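등록금은 나중에, 계약서는 지금
Moravside 대학 '후납 약정' 첫해를 지켜본 루퍼트 비저(Rupert Wieser) 인터뷰

루퍼트 비저는 약속 장소에 계약서 사본을 들고 나왔다. 여백마다 연필로 물음표가 그려져 있었다. 그는 Moravside 대학 학생지원처에서 등록금 상담을 오래 맡았고, 지금은 Clokov 시내의 작은 사무실에서 학자금 문제로 찾아오는 학생과 부모를 만난다. 대학이 지난해 도입한 '후납 약정'에 대해 묻자 그는 커피부터 시켰다.

"이름이 좋잖아요. 후납. 나중에 낸다는 말을 누가 싫어합니까. 그런데 얼마를 내는지는 이름에 없어요."

후납 약정은 재학 중에 등록금을 받지 않고, 졸업 후 월 소득이 1,405유로를 넘으면 그때부터 소득의 일정 비율을 떼어 가는 제도다. 대학은 홍보 책자에서 이를 "빚 없는 대학 생활"이라고 불렀다. 설명회에는 700명 넘게 몰렸고, 그중 526명이 서명했다. 대학 측은 이 숫자를 성공의 증거로 내세운다. 비저의 생각은 다르다.

"서명한 사람이 많다는 건 돈이 급한 학생이 많다는 뜻이기도 하죠. 설명회에 저도 가 봤습니다. 질문 시간이 짧았어요. 앞줄에 앉은 학생이 휴학하면 어떻게 되느냐고 물었더니 '개별 안내'를 해 주겠다고 하더군요. 그 학생한테 나중에 안내를 받았느냐고 물어봤습니다. 메일이 한 통 왔는데 계약서를 참고하라고 적혀 있었답니다."

계약서는 그의 말대로 읽기 쉽지 않다. 본문보다 부속 조항이 길고, '소득'의 정의만 해도 세 군데에 나뉘어 있다. 비저는 그중 한 쪽을 펴서 내 쪽으로 돌려놓았다. 학기 중 아르바이트 소득은 제외된다고 쓰여 있는데, 뒤쪽 조항을 보면 졸업 유예 상태에서 번 돈은 포함된다. 논문 심사가 한 학기 밀린 학생은 학교에 다니면서도 납부를 시작해야 한다.

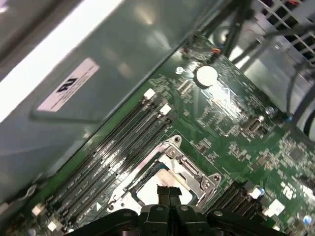
"이걸 열아홉 살이 읽는다고 생각해 보세요. 저는 이 일로 먹고사는 사람인데도 두 번 읽었습니다."

제도를 실제로 운영하는 곳은 대학이 아니다. Aebischer라는 회사가 약정 자금을 대고 졸업생의 소득을 확인하며 돈을 걷는다. 대학은 등록금을 학기 초에 한꺼번에 받는다. 위험은 회사가 지는 셈이니 공정한 거래가 아니냐고 묻자 비저는 고개를 저었다.

"위험을 지는 회사는 누구를 받을지 고르고 싶어 합니다. 당연한 일이에요, 나쁘다고 할 것도 없어요. 다만 대학은 모든 학생에게 열린 제도라고 했거든요. 그러면 학과별로 떼는 비율이 왜 다른지 설명을 해야죠. 공학 쪽은 낮고 어문 쪽은 높습니다. 같은 강의실 건물을 쓰고 같은 도서관에 다니는 학생들인데요."

대학 측 설명은 있다. 입학처가 배포한 문답 자료에는 학과별 비율이 "졸업생의 예상 경로를 반영한 것"이라고 적혀 있다. 예상 경로를 어떤 자료로 계산했는지는 나와 있지 않다. 기자가 Aebischer에 문의했더니 산정 방식은 영업상 비밀이라는 짧은 답이 돌아왔다.

비저는 이 대목에서 목소리가 조금 높아졌다. "공공 자금이 들어가는 대학이에요. 어떤 전공을 고르면 돈을 더 내게 되는데 그 계산법이 비밀이라니, 저는 그걸 받아들일 수가 없습니다. 실습비가 비싼 과라서 더 받겠다고 하면 차라리 토론이라도 할 수 있어요. 장비가 있고 재료가 있고 영수증이 있으니까. 이건 사람의 미래 월급을 가지고 값을 매긴 거예요."

중도 해지 조항도 문제다. 약정을 맺은 학생이 마음을 바꾸면 남은 등록금을 전액 내고 해지 수수료 740유로를 따로 부담한다. 첫 학기가 끝나기 전에 해지해도 금액은 같다. 대학은 수수료가 행정 비용이라고 말한다.

"어떤 행정이 그렇게 비쌉니까? 저도 그 사무실에 있어 봤어요. 서류 두 장에 도장 찍고 전산에 입력하면 끝입니다. 점심 먹기 전에 여러 건 처리했어요."

그렇다면 예전 방식이 나았느냐는 질문에는 뜻밖에 망설였다. 그는 잔을 옆으로 밀어 두고 한참 말을 골랐다.

"예전 방식도 형편없었죠. 분할 납부를 신청하면 승인이 학기 중간에야 났어요. 그사이 학생은 수강 신청이 막히고, 부모는 매일 전화하고. 제가 그 전화를 받던 사람이에요. 후납 약정 덕분에 올해 입학한 학생이 있다는 것도 압니다. 상담하러 온 한 학생은 이게 없었으면 고향에 남았을 거라고 했어요. 그 말을 들으면 저도 함부로 없애자고는 못 합니다. 하지만 그 학생이 자기가 모두 얼마를 내게 될지 몰랐던 것도 사실이에요. 저하고 같이 앉아서 계산해 보고 나서야 알았어요."

계산 결과를 알려 달라고 했지만 그는 학생의 사정이 드러난다며 거절했다. 취업이 순조로울수록 일반 등록금보다 훨씬 많이 낸다는 점만 확인해 주었다. 납부 총액에 상한이 있기는 하다. 그런데 상한은 물가에 연동되어 해마다 올라가고, 소득이 기준에 못 미쳐 납부를 쉬는 동안에도 계속 오른다. 육아로 몇 해를 쉰 졸업생이라면 돌아왔을 때 천장이 더 높아져 있다.

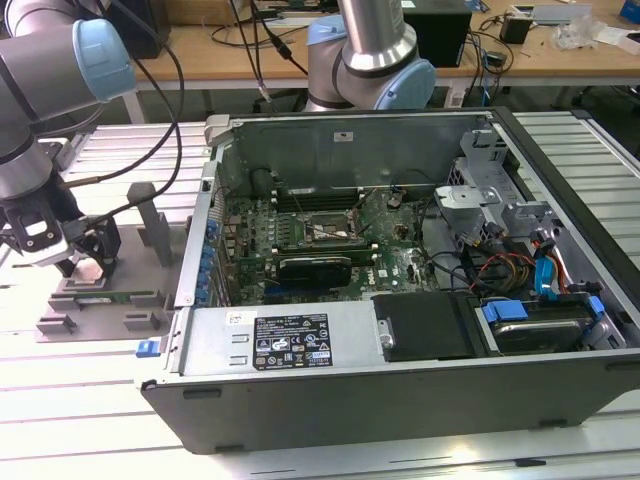
이웃 도시의 Skikosov 대학도 비슷한 제도를 검토했다가 보류했다. 그쪽 학생회는 모의 계약서를 먼저 공개하라고 요구했고, 대학은 한 학기 동안 의견을 받았다. 비저는 그 과정을 높이 평가하면서도 결과까지 칭찬하지는 않았다.

"보류라고 했지 폐기라고는 안 했습니다. 이름만 바꿔서 다시 나올 수도 있죠. 그래도 계약서를 먼저 보여 준 건 잘한 일이에요. Moravside 학생들은 6월 등록 마감 직전에야 전문을 받았어요. 금요일 오후에 파일이 왔고 서명은 그다음 주였습니다. 변호사에게 물어볼 시간이 어디 있어요."

대학은 이에 대해 요약본이 이미 봄부터 게시되어 있었다고 반박한다. 실제로 요약본은 있었다. 네 쪽짜리였고, 해지 수수료와 상한 연동은 들어 있지 않았다. 기자가 이 차이를 지적하자 대학 홍보 담당자는 "요약본은 성격상 모든 내용을 담을 수 없다"고 답했다.

비저가 요구하는 것은 크게 거창하지 않다. 그는 학과별 비율의 산정 근거를 공개하고, 서명 후 한 달 동안은 수수료 없이 물릴 수 있게 하라고 말한다. 상한은 약정을 맺은 시점의 금액으로 묶어야 한다고 했다. 대학에 편지를 두 번 보냈다. 첫 번째에는 감사 인사가 왔고 두 번째에는 답이 없었다.

학생들의 반응은 엇갈린다. 서명한 학생 중에는 비저의 문제 제기를 불편해하는 이들도 있다. 제도가 흔들리면 자기들 등록이 위태로워진다고 걱정하기 때문이다. 그도 이 점을 알고 있었다.

"어떤 학생은 저한테 왜 이제 와서 겁을 주느냐고 하더군요. 할 말이 없었어요. 이미 서명한 사람에게는 제 이야기가 도움이 안 됩니다. 조건이 소급해서 바뀌지 않는 한 말이죠. 그래서 저는 소급 적용도 같이 요구하고 있는데, 솔직히 될 거라고 보지는 않아요."

대학은 다음 학년도에 약정 대상을 대학원까지 넓힐 계획이다. 이사회 자료에는 첫해 운영이 "안정적"이었다고 적혀 있다. 아직 졸업해서 돈을 내기 시작한 사람이 하나도 없는 제도를 두고 무엇을 보고 안정적이라고 했는지 물었다. 비저는 계약서를 가방에 넣으면서 대답했다.

"신청이 많았다는 얘기겠죠. 걷는 쪽은 아직 시작도 안 했습니다. 몇 년 뒤에 첫 고지서가 나가면 그때 다시 물어봐 주세요."

그는 오후 네 시에 상담이 하나 더 있다며 일어섰다. 대학원 진학을 앞둔 학생인데, 벌써 후납 약정 안내 메일을 받았다고 한다.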